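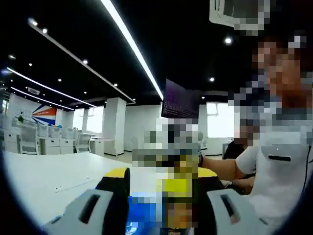
White tabletop, Vodurus wheel shop, Ekville.

The Vodurus open day in May gave racing clubs access to the wheel shop and the test room. Negin Karimi led our group of 14 through both, starting at 9 a.m.

Road wheels are laced by hand, then tensioned by machine in four passes. Each rim rests 20 minutes before the final truing. Normunds Grigaitė ran the drum test on a Modance criterium wheel, loaded for repeated hard cornering. The standard cycle is 600 minutes. We watched the first 15.

Spoke tension is logged per wheel, and clubs can request the sheet by serial number. Vahidi hubs are serviced in the same building. Bearing kits were on sale at the front desk, cash only. Parking is behind the loading dock.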